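Visit report: Vernel open day, Besirach site
Jul 25, 2024

Vernel opens its textile care rooms to outside visitors once a year. I went for the cloth handling section, having missed it in February. The route covers 9 rooms and the walk from the gate takes 22 minutes at an easy pace. Rochelle Greenberg led our group.

Sorting comes first. Cloths arrive mixed and stay mixed until they reach a work surface. Vernel uses open plastic baskets with perforated sides, which let air through and rinse clean under a tap.

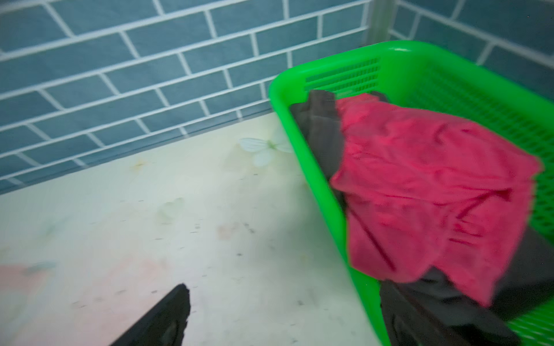

Red and dark gray cloths in a green basket, folding room.

Greenberg put the basket rim height down as the main complaint from staff — too tall and people tip the whole load out. The current baskets replaced a deeper Vodton type. 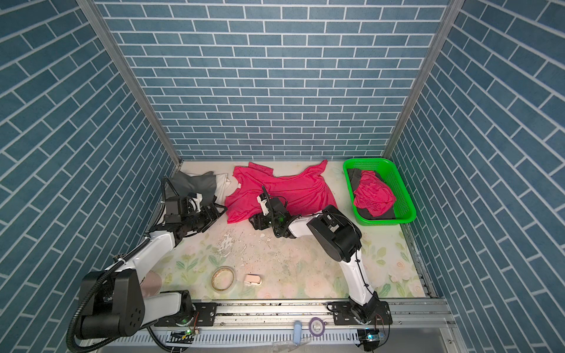 Surface wear was the subject I had come to ask about. Vernel tests printed coverings under daily use and logs damage by area. The floral surface in the folding room has a patch of scuffed, flaking marks in the middle, with brown dirt and small white specks scattered near it. Greenberg would not give a replacement interval. The Alcantara room, two doors on, has a plain covering and was closed for cleaning.

Folding follows the house method: lengthwise first, then across. Long narrow folds store well on a shelf but crease along the length.

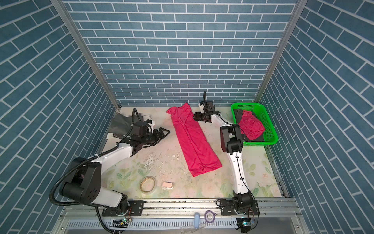

The shelf store holds 73 bins, labeled by fabric weight. Color is recorded on a separate card. Parking is behind the Besirach gate, and the tour ends at the loading door on the opposite side.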